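Setting Up a Picking Bin for a Large Arm in a Shared Workshop

This guide is intended for members who have completed the arm induction at the Gonska workshop and wish to set up a bin for picking trials. It assumes that the arm is already mounted, powered and able to run a saved program at reduced speed. The procedure was written for the Cludari build and applies with small changes to the Mackay bench.

Before you start

Reserve the bay for a full session. Setup normally takes most of a morning, and the bin should not be left half fixed for the next group. You will need:

A sheet-metal bin with sloping sides and a flat floor
At least one bar clamp
A flat board to protect the work surface
A spirit level, a steel rule and a marker
Two or more small test objects that differ in color

Step 1. Place the bin

Set the bin well inside the reach of the arm. On the Cludari build, the center of the bin floor is 1078 mm from the base axis, measured along the floor. A bin placed at the limit of reach forces the wrist into poor angles, and the gripper will not be able to approach from directly overhead.

Step 2. Clamp the bin

Level the bin, then clamp it at a corner the arm does not need to cross. Tighten the clamp by hand and push firmly on each side of the bin. If it moves, add a second clamp. Mark the outline of the bin on the board so that it can be returned to the same position.

Step 3. Dress the cables and hoses

Cables should follow the wrist with enough slack for a full turn, but should not hang below the gripper. Gather them with ties and leave a loop at the wrist. Move the wrist slowly through its whole range while a second person watches for pulling or pinching.

Step 4. Set the floor height

Lower the gripper in small steps until a sheet of paper can just be drawn out from beneath the finger. Record this height, then set the lowest permitted point 2 mm above it. Do not rely on a height saved in an earlier session.

Step 5. Make the first approach

Put two objects close together on the flat part of the floor. Run the approach at the lowest speed setting, with one hand near the stop button.
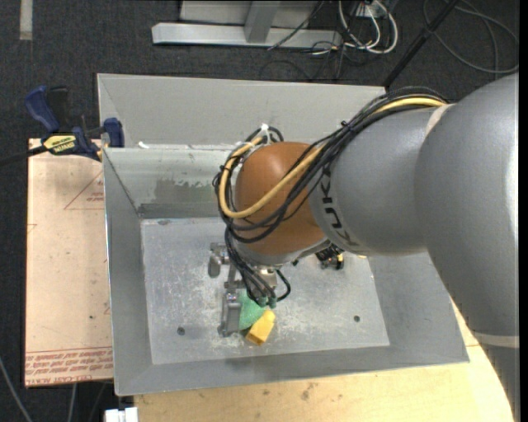

Gripper finger beside a green object and a yellow block on the bin floor.

Pause the program beside the objects and check the clearance to each sloping wall. If it is acceptable, save the position and repeat from three other starting points.

Step 6. Record the settings

Enter the floor height, bin position and program name in the Drondis logbook – the paper copy, kept in the bay. Settings that have not been entered may be overwritten.

Last revised March 2023

Contact the workshop desk | © Gonska Workshop | Back to top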